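Plorport Sessions: stems and lyrics

README for release 3

Plorport Sessions is a set of dembow and reggaeton recordings made by Mingxuan Zheng and Tien-fu Tsang with guest vocalists. It is shared so that other producers can remix the tracks, practise mixing, or study how the drum patterns are put together.

Contents

The release holds 159 tracks, split into 473 stems. Most tracks have a drum stem, a bass stem and a lead vocal. The earlier ones, recorded under the name Enico, often have drums and voice only. Lyrics are in plain text, one file per track, in Spanish with an English translation where the singer agreed to one.

Folders

stems: WAV files, 48 kHz, 24 bit
lyrics: text files, UTF-8
tempo: one CSV with the tempo and key of every track
notes: session notes, scanned and typed up

How the tracks were made

Vocals were recorded dry in the small room at Mamo. Drums were programmed first and then replayed by hand on pads, so expect hits to sit slightly off the grid. We have left them that way. Please don't quantise the stems and upload them again under the same title.

Known problems

Track 112 has a click at the start of the bass stem.
Four lyric files are missing their second verse.
Tempo values for the Darkis remixes were tapped in by ear and may be out by a beat or two per minute.

Changes since release 2

The March sessions have been added.
Vocal stems now start at the same point as the drums.
Two tracks were removed at the singer's request.

Licence

Free for personal and classroom use. For a paid release, write to Tien-fu first and name the vocalist in the credits. Samples shorter than one bar need no permission.

Requests are read on Monday evenings. Please give the track number and the stem name.
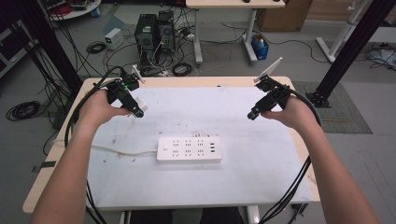
Credits

Production and drums: Mingxuan Zheng
Mixing, lyrics and translation: Tien-fu Tsang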